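Ticket: Team sheet shows wrong coach and last season's squad
Opened by: Ravinder Perron, Bruvside School athletics office
Assigned to: Dale Gagnon, Tramex support
Opened: 2023-05-23
Priority: Normal
Status: Closed

Ravinder Perron wrote:
The under-16 hockey page on our site still lists the old head coach. I changed the name in Tramex in March, when the appointment was made, and it shows correctly when I log in. The public page has never changed. The squad list is wrong as well. It shows 28 players and we have 26. Two left at the end of the season and I took them off myself.

I have cleared the browser cache and tried a second computer. Same result on both. The other teams look fine. We play Tolten next and their office takes our team sheet from the public page, so I would like it sorted before then.

Dale Gagnon replied:
Thanks, I can see the same thing from here. The coach field in your account is right and the public page has the old name. Can you tell me whether the page was set up new this season or copied from last season's?

Ravinder Perron wrote:
Copied. My predecessor used "Copy team" for all of them. I only redid the hockey one by hand because the age group changed.

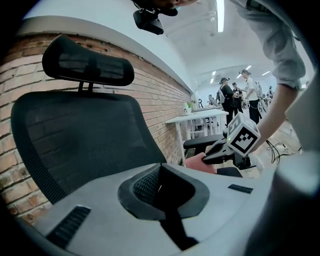

Dale Gagnon replied:
That helps. There are two records for the under-16s in your account. One is the copy and the other is the one you made. Both have the same short name, and the public page picks up whichever was created first. Your edits have been going into the second one.

Please try the following:
1. Go to Teams, then Show archived.
2. Open the older under-16 record and change its short name to anything else.
3. Open the newer one and press Publish.
4. Wait 45 minutes for the page to refresh.

Don't delete the older record yet. Last season's results are attached to it and they would go too.

Ravinder Perron wrote:
Done as far as step 3. The coach's name is now correct. The squad is down to 26. But the fixture list has gone blank — it had the Tremblay Cup matches on it this morning.

Dale Gagnon replied:
The fixtures were still tied to the older record. I have moved them across from our side, 3 in all, and published again. Please check the dates and the home and away columns against your own list.

Ravinder Perron wrote:
Fixtures are back. Dates are right. The Tolten match was showing as away and it is at home, so I have changed that one myself and it saved. Coach and squad still correct after a reload.

Dale Gagnon replied:
Good. I have added a note to your account about the duplicate short names and passed it to the people who look after the copy tool, as it should warn you when a name is already in use. Closing this now. Reply here if the old name comes back and the ticket will reopen.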